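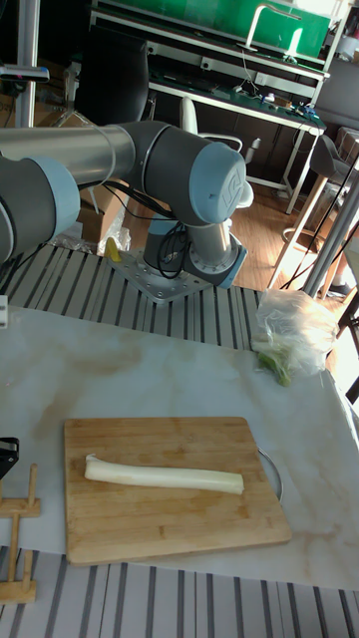
I have been a little obsessed with fake marble since I was a kid, when my aunt's bathroom had a column in it (a column! in a bathroom the size of a closet!) and I leaned on it and found out it was wood. Someone had painted every vein on there by hand. I've wanted to talk to a person who does that for a living ever since, and last month I finally got to spend most of a day with Mawuli Sulemana, who has been marbling walls, mantels, church altars and one very fancy dog house for longer than I've been old enough to vote. We talked about a bunch of marble patterns, mostly printed stuff, and that white sheet with the soft gray pattern, the one with the wrinkled edge along the top, got the biggest reaction. "See, I don't hate that," he said, which surprised me. "It's quiet. Whoever drew it was scared of going too dark, and being scared of going too dark is the right thing to be scared of."

We were in his shop in Lullotstead, a long brick building behind a tire place. It smells like linseed oil and toast. He eats a lot of toast. He'd cleared a stool for me and then put a stack of sample boards on it, so I stood for the first hour until he noticed.

I started by asking him how a person even gets into this, and he laughed and said he got into it by being bad at house painting.

"I was slow," he told me. "Terribly slow. My uncle had a crew and he'd send me in to do a bedroom and come back at lunch and I'd have one wall done. A beautiful wall! But one. So he started giving me the little jobs, the trim, the doors, and then one day a customer wanted a fireplace to look like marble and my uncle said, give it to Mawuli, he'll be there till August anyway."

And was he?

"I was there till August."

He still has a photo of that first fireplace and he wouldn't let me print it. I did get to look at it. It's green, very green, with white lightning bolts all over. He says he thought marble was mostly lines, so he painted lines. The customer loved it and kept it for years, and he used to drive past the house and feel his ears get hot.

What changed, he says, was that he went and looked at stone. There's an old bank downtown, the Plindstead building, with real marble in the lobby up to shoulder height, and he started going in on his lunch break with a sketchbook. The guard thought he was planning something. After a few weeks of this the guard would hold the door for him.

"You have to look at where the vein isn't," he said. "Most of the slab has nothing going on. There's a kind of cloud, a gray that's hardly a gray, then way over in the corner there's a fight, all these veins crashing together, then nothing again. Beginners want a fight everywhere. I wanted a fight everywhere."

I asked if he'd show me how it's done and he was already pulling out a board. I'm going to try to get this down the way he explained it, but please don't redo your dining room off my notes.

He starts with a white ground, oil-based if he gets to choose, sanded so smooth that he runs the back of his hand over it to check. ("Fingertips lie. They've got calluses.") Then a thin skin of glaze goes over everything, and while that's open he drops in the grays. He doesn't use black at all. His gray is a raw umber and a blue, and he mixes it fresh every time and never writes down the amounts, which makes his daughter crazy, as she's the one who has to match it when someone's dog chews a baseboard.

Then he takes a brush, a floppy old thing with half its hair missing, and holds it way down at the end of the handle between two fingers as if it was something he'd found in a drain. He drags it and lets it roll. It shakes, and he lets it shake. The line it leaves gets fat and thin and skips a bit, and I made an embarrassing noise, because all of a sudden the board was a rock.

"Now the good part," he said, and he softened it. This is the badger brush. His is a Grakitz, he's had it since his uncle's crew, and I was not allowed to hold it. He whisked it over the veins so lightly I couldn't hear it touch, first across, then with the grain, and everything sank down under the surface about the way a coin sinks in a fountain. He did a few more sharp little veins over the top and stopped.

I said it looked finished. He said it had looked finished before the sharp ones and he'd shown off for company.

So of course I wanted to try. He gave me a board and that same balding vein brush, and I painted what can only be described as a road map. Lots of roads. He looked at it for a while with his toast in his hand.

"You're making trees," he said. "Everybody's hand wants to make trees. A branch, a branch, a branch. Stone doesn't grow, it cracks and then something leaks into the crack. Cross them over. Make little islands. And turn the board upside down, your arm knows too much the right way up."

I turned it upside down and it did get better! Not good. I've got it on my kitchen windowsill and my husband asked if it was a cheese board.

Over lunch (more toast, plus a soup his daughter dropped off) we got into the whole question of printed marble. I'd kind of expected him to be a snob about it. Peel-and-stick countertops, vinyl floors, shower curtains, phone cases, that pattern is on everything now, and you'd think a man who does it with a dying brush would be mad. He isn't, or he's mad about something different.

"My sister has it on her kitchen shelves and I picked it out for her," he said. "It wipes clean. What am I going to do, come over and paint her shelves? What gets me is the repeat. You see one nice vein with a little hook in it and you think, oh that's a good hook, and then you go along a bit and there's the hook again. And again. Now you can't see anything else in the room. I've ruined restaurants for people."

He ruined one for me that afternoon, because we went out for coffee at Kashindye, which is a place I like, and he pointed at the wall behind the register and said "hook," and there it was, all the way to the restroom. I go there all the time. I'm going to have to sit facing the window.

He's firmer on price than I expected, and I was too nosy not to ask. A sample board is 300 dollars and it comes off the bill if you go ahead. A plain mantel is more like 600 for a simple white marble, and it goes up from there depending on how much carving he has to work around. He says people ask why they'd pay that when a roll of the sticky stuff costs what it costs, and he tells them they probably shouldn't.

"If you have to ask me why, get the roll," he said. "I mean it nicely. Get the roll, live with it, and if you're standing there in a few years with your coffee looking at the hook, call me."

The jobs he likes best are repairs. A lot of the old houses up the hill have painted marble that the owners don't know is painted. They call him because the stone is peeling. (He does a very good impression of a person saying "the stone is peeling" over the phone.) Then he goes over there and it's some other painter's work, maybe a hundred years older than he is, and he has to get inside that person's hand. He told me about one stairwell where the painter had obviously been left-handed, all the veins leaned the other way, and he spent a whole day practicing on paper with his left hand before he'd touch the wall. Further up the same stairs the veins went upright and stiff for a stretch, then loosened up again.

"I think he had a bad day," Mawuli said. "Or he had a helper. I'd love to know. I matched it stiff. It's his stairs."

I asked whether anyone would be matching his work down the line, and he got a bit shy and went to rinse a cup. His daughter can do it, he said, and does it better on big walls, where she's got the shoulders. He's also been running a small class in the shop, 4 people at a time, no more, on account of there only being so much bench. The next one starts 12th May and it was 3 spots full when I was there, so by the time you read this it's probably gone, but he keeps a list. You have to call. He doesn't do email, and if you leave a message say your name slowly.

I had one more thing I wanted to know, which was about my aunt's column. I described it to him as well as I could: pinkish, with brown veins, in a tiny bathroom, in a house that had nothing else fancy in it. I asked him why anybody would bother.

He thought about it for a good long time, scraping his palette with a razor blade.

"There was a pipe in it," he said. "You can't move a pipe, so you box it in, and now you've got this ugly box in the room, and somebody was handy and said make it round. And then somebody had paint."

I called my aunt on the drive home to ask, and she said yes, it's the drain from upstairs, and did I want the name of a plumber.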